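Curkville Corner Shop Price Notes

README for the second release

What is in this folder

A set of price notes taken in small food shops in three places: Curkville, Clondiso and Taltby. Each note records what one item cost on one visit, the size of the pack, and whether the price was on a shelf ticket, on the pack itself or only given at the till. There are 900 notes from 334 separate visits.

The notes were made to look at one question: how much more a household pays for ordinary groceries when it has no car and shops close to home. They may be useful for other work on food costs, pack sizes or price marking in small shops. They were not made for ranking one shop against another, and shop names have been taken out for that reason.

Files

prices.csv – the notes, one per line
visits.csv – one line per shop visit
items.csv – the item list, with the standard pack size for each
changes.txt – what has changed between releases
solanki_method.txt – the longer method note, named after the Solanki list described below

All files are UTF-8 with commas between fields. Text fields that hold a comma are in double quotes. The line endings are the Unix kind, and older versions of Notepad may show everything on one line.

Columns in prices.csv

note_id: a number, not reused if a note is later removed
visit_id: matches visits.csv
item_code: matches items.csv
price_pence: whole pence, as paid by a shopper buying one
pack_size: grams or millilitres
pack_unit: g, ml or each
marked: shelf, pack, till or none
offer: yes or no
offer_text: the wording of the offer as written down, blank if there was none
remarks: free text, mostly blank

Columns in visits.csv

visit_id
place: Curkville, Clondiso or Taltby
shop_type: convenience, newsagent, grocer, forecourt or specialist
month: name of the month only
part_of_day: morning, afternoon or evening

Exact dates are held back. In Taltby there are few enough shops that a date and a shop type together would often point to one business.

How items were chosen

The item list began as the Solanki list, a shopping list used in an earlier piece of work on household budgets in Curkville. It leaned heavily on fresh food, and a lot of it could not be found in newsagents or forecourts. We kept the staples (bread, milk, eggs, rice, tinned tomatoes, tea, onions, cooking oil), dropped the cuts of meat, and added soft drinks, washing-up liquid and nappies.

Items are set by type and size, not by brand. Where a shop had more than one brand in the right size, the cheapest was noted. Where the right size was missing, the nearest size was noted and the real size entered in pack_size. Do not compare price_pence between lines without checking this column first. Price per 100 g or 100 ml is the safer figure and is easy to work out from the two columns.

Milk is recorded in millilitres even where the bottle is marked in pints. Eggs are recorded as each, with the number in the box in pack_size.

Offers

Multi-buy offers are the hardest part of this data. A ticket reading "2 for" a given sum tells you nothing about the price of one unless the single price is also shown. In those cases the till was asked. If the shop would not sell one alone, price_pence is half the offer price and remarks says "pair only".

Loyalty card prices are not used. The price noted is the one anybody could pay. Yellow-sticker reductions are left out too, as they depend on the hour of the visit.

Drinks

Soft drinks have their own item codes, beginning with D. Large bottles, small bottles and cans are kept apart. Imported drinks, which turn up mostly in specialist shops, have the code D9 whatever the flavour. Labels on these were often not in English, so the pack size was read from the figures alone. Glass bottles with a deposit do not appear in this release.
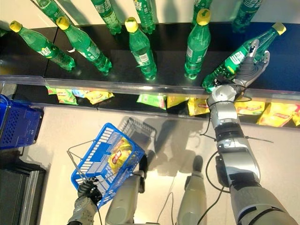 Soft drinks in green plastic bottles with yellow caps, label partly in Chinese.

Known problems

Clondiso has far fewer evening visits than the other two places. Anyone looking at price by part of day should leave it out or treat it separately.

Onions were sold loose in some shops and in nets in others. Loose onions were weighed where the shop had scales. Where it did not, the line has a blank pack_size and should not be used for unit prices.

Bread is noted as sliced white, 800 g. Several grocers stocked only unsliced loaves from a local bakery with no weight shown. These lines are kept with marked set to none and a blank pack_size.

In the first release, 9 notes for cooking oil had the pack size in litres. They have been corrected. If you have results for oil from that release, please run them again.

Shop type was judged on the spot. The line between a convenience shop and a grocer is not firm – the rule used was whether fresh vegetables took up more than one full bay, and it was not always easy to apply.

Missing values

A blank means not recorded. Zero is never used to mean missing. The word "none" appears only in the marked column, where it means that no price was shown and the till gave one only after looking it up.

Use and credit

The files may be copied, changed and passed on, including for paid work, so long as the source is named as Curkville Corner Shop Price Notes, second release. Please do not try to put the shop names back.

Corrections are welcome through the issues page. Give the note_id and say what you think is wrong with it. The original paper sheets are still kept and a single line can be checked against them, although it may take a few weeks.

Next release

Visits in September are being typed up now. They use the same item list, with one new code for porridge oats.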